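Boletín interno de Platgate – Servicios de alojamiento – octubre

La preparación de camas entra en fase de ensayo

Platgate ha incorporado al servicio de pisos la unidad Riltora, un robot con dos manos articuladas destinado al manejo de ropa de cama. El ensayo abarca 10 habitaciones y afecta a los dos turnos de mañana. La dotación de plantilla no varía durante el periodo.

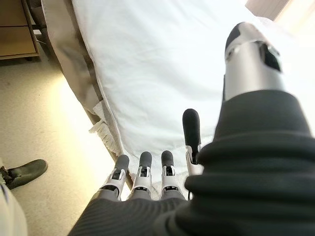
Mano de la unidad Riltora junto a la sábana.

El cambio principal está en el reparto de tareas. El personal de pisos conserva la inspección, el baño y el remate de esquinas; la unidad asume el agarre y la extensión de la sábana, siempre con una persona presente. Cada intervención se registra en Paju, con hora de inicio, hora de fin y motivo de parada, si lo hay.

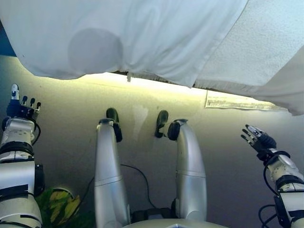 SALUD LABORAL

El servicio de prevención revisará las posturas forzadas, en especial la flexión de tronco al remeter la sábana. La formación obligatoria dura 2 horas e incluye parada de emergencia, distancia de trabajo y retirada manual de tejido atrapado – este último punto se practica con la unidad sin tensión.

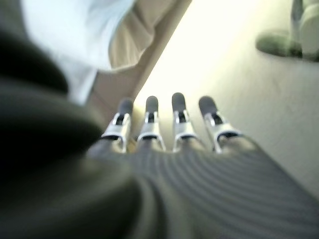

Los criterios de agarre siguen pendientes de ajuste. Trokum, responsable del mantenimiento, ha fijado un límite provisional de 25 ciclos por turno antes de cada limpieza de la mano. La palma estriada y las yemas de color gris oscuro se repasan por separado, igual que las ranuras de las articulaciones metálicas, donde conviene comprobar que no queden hilos. El procedimiento está disponible en el puesto de planta.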